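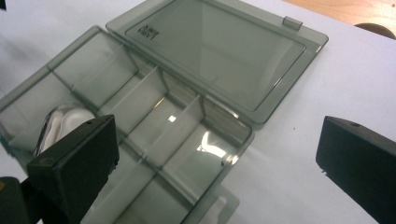 How to sort a big inherited button collection without going crazy?

Zenesum Community Help > Sewing and Mending
Viewed 3,344 times

Amber Crabtree

My aunt had a small tailoring shop in Keskinen, and in June her buttons came to me. They arrived in cookie tins, paper bags and two old coffee jars. I made a count for the insurance list and stopped at 1,485, with one tin still closed. I sew mostly shirts and children's clothes, so I will use many of them, but at the moment I cannot find anything. Last week I needed four small white shirt buttons that match, and I searched for one hour.

I already own some plastic boxes with compartments, the flat type with a lid that opens fully. My problem is the system. Do I sort by color, by size or by the number of holes? And what do I do with single buttons that have no partner? I do not want to throw away things from my aunt, but I also live in two rooms.

I should add that some metal buttons have a green powder on the back. Is it dangerous for the others?

kettlewren
Accepted, 6 votes

I did the same work with my mother's buttons, so I can tell you what I would do again and what I would not.

Please do not begin with color. It looks very nice in the box, but when you sew a shirt you need a certain size first, and then the color. I began with color and had to do all of it a second time. Sort first by type: flat with holes, with a shank, covered with fabric, metal. After this, sort each type by size. Color is the last step, and only for the sizes where you have a lot.

For measuring, draw circles on a piece of card. My circles are 10, 12, 15, 18, 20 and 25 millimeters, because those are what I use on clothes. You put the button on the circle and you see it at once. A ruler is slow and after half an hour you will hate it.

Work on a plain, light surface with good lamp light next to you. On a patterned tablecloth, the clear and cream buttons disappear. I work in the evening from eight to nine and then I stop, even if the pile is not finished. When I am tired, I put ivory together with white and the next morning I must correct it. 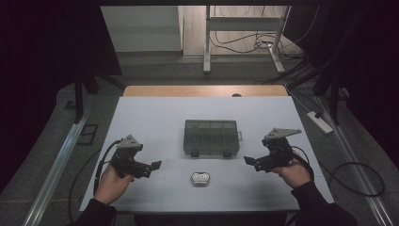
White work surface on a light wood table

Sets of four or more should be kept together with a thread through the holes. Make a loose knot that you can open easily. In my Kaken boxes the small ones slide under the dividers when I carry them, and the thread stops this.

The green powder is corrosion from copper or brass. Take these buttons out and keep them separately in paper — not in a closed plastic bag, where moisture stays inside. Wash your hands after. I clean mine with a dry toothbrush and I do not use vinegar on anything old.

Single buttons: give them one jar. When the jar is full, choose.

pilar_h

I agree with most of the above, but for me color first works well. I make dolls and the size is almost always the same. It depends on what you sew.

Also, write the size on the lid and on the base too. Lids get exchanged.

Amber Crabtree

Thank you both. I made the card with circles yesterday and finished two tins. The white shirt buttons were in the coffee jar, at the bottom. I found 22 of the same kind, so now they are on a thread.

The metal ones are in an envelope for the moment. One has an anchor on it and I would like to know its age, but I will open a new topic for this.

Memitent_user

just use muffin pan for sorting, then pour in the box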